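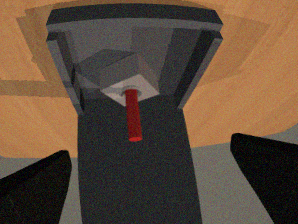 Issue 19 – page 4

Questions our members ask about the Nomumbridge Tool Library

These answers were first written for the printed newsletter. We put them on one page so that new members can find them without writing to us. If your question is missing, please send it through the contact form and we will try to include it in the next issue.

What is a tool library?

It works like a library for books, but the shelves hold drills, clamps, ladders, sewing machines and garden tools. You become a member, you borrow what you need, and you bring it back by the due date. The catalogue has 3,189 items at present, and it includes many small things such as single spanners and measuring tapes.

Who can join?

Every person of 18 years or older who lives or works in Nomumbridge or in one of the neighbouring villages. You have to show one document with your name and one document with your address. A phone bill is fine for the address. People who study at Edutora can show their student card in place of the second document.

How much does it cost?

The yearly fee is $73 for one household. A household means all people who live at the same address, so you do not need a second membership for your partner or your grown-up children. There is a lower fee for pensioners and students, which is $19. We do not ask for a deposit, except for the large machines that are marked with a yellow label in the catalogue.

Can I pay the fee in parts?

Yes. Please ask for this when you register, because the online form does not offer it yet. We can divide the fee into four payments.

How long may I keep a tool?

Normal tools can be borrowed for one week. Garden tools that are popular in spring, for example the hedge trimmer and the tiller, are for three days only. You can renew one time by email or at the counter, if no other member has reserved the same tool.

How do I reserve something?

Log in to the catalogue, open the page of the tool and choose the day. You will receive an email when the tool is ready. We hold it at the counter until closing time on that day, and after this it goes back to the shelf. For the floor sander please reserve at least two weeks before, as there is only one and it is always in demand from February until the summer.

What happens if I am late?

The fine is $2 per day for each item. We send a reminder by email on the evening before the due date and another one on the day itself. If you know that you will be late, write to us before the due date and in most cases we will not charge anything.

A tool broke while I was using it. What should I do?

Stop using it and bring it back as it is, with all the pieces. Please do not repair it at home, even if you have the skill for it. Our insurance asks that electrical tools are opened only by the repair group. You do not pay for normal wear. If a tool was used for the wrong purpose – the wood saw for cutting metal is the usual case – we may ask you to pay part of the repair.

Are drill bits, blades and sandpaper included?

Drill bits are included and should come back clean. Saw blades are included if they were in the case when you borrowed it. Sandpaper, glue, screws and wooden dowels are not included, but we sell small quantities at the counter at the price we pay for them.

Can you show me how to use a tool?

Yes, and we are happy to do it. For simple tools we can explain at the counter when it is not too busy. For the table saw, the router and the chainsaw you must take the safety class first. The class takes two hours in the evening and costs nothing for members. You have to book a place, as the workshop room is small.

Do you accept donated tools?

We accept hand tools in any condition and electrical tools if the cable is not damaged. We cannot take petrol engines, paint, or anything with a battery that is swollen. Please do not leave bags in front of the door when we are closed. In the past year we had tools ruined by rain in this manner, and it is a pity.

Can a business join?

Small businesses may join with the business membership. Dorard, the joinery on Mill Lane, was the first one. The rules are the same, but a business can borrow only from Monday's opening hour until noon of the third day, so the tools are free again for households on the weekend.

Where are you, and is there parking?

We are in the back part of the old Fiadzo warehouse, entrance from the courtyard. The green door with the bell is ours. You may park in the courtyard for 20 minutes to load and unload. For a longer stay please use the street. There is a ramp on the left side of the door for wheelchairs and for heavy machines.

Is there a printed catalogue?

Not anymore. The last one listed 1,912 items and was out of date before we had finished folding it. At the counter there is a computer where you can search, and we can print a single page for you.

How do I end my membership?

Send us a short email from the address you registered with. Bring back all tools and pay open fines, if there are any. We do not return the rest of the yearly fee, but you may pass it on to another household in the area.

This website uses cookies to remember your login and your language. By continuing to use this site you agree to our cookie policy. Accept – Settings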